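Wiping a table is still hard 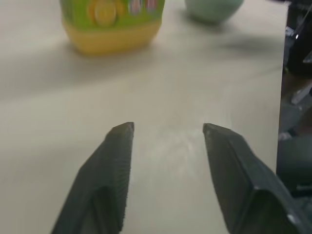 Hema Reddy
Controls engineer, Gustbridge
6 Aug 2026

Picking up a bottle is close to solved if the bottle is upright, known and alone. Wiping the table next to it is another matter, and I spent most of July on that.

The wrist view shows the trouble. The bottle, with its green label and yellow base, gives a detector plenty to work with. The pale mark between the fingertips could be dust, residue or a reflection, and I can't tell which from one picture. Neither could the policy.

We logged 159 wipe attempts on the Flirkside bench. An attempt counted as done when a person, checking under a side lamp, found no residue. The failures fell mostly into two groups: the arm wiped glare, or it stopped while a film was still there. Moving the lamp 11 degrees changed the result more than retraining did.

Ridged fingers grip a bottle well. They hold a folded cloth badly, and the contact force wanders as the cloth bunches up. A flat pad would help, at the cost of a tool change.

Nishimura asked if the shop could have this for end-of-shift cleanup. For clearing bottles into a bin, yes, with someone nearby. For wiping, no. Next I am trying 3 passes at fixed force with no dirt detection at all.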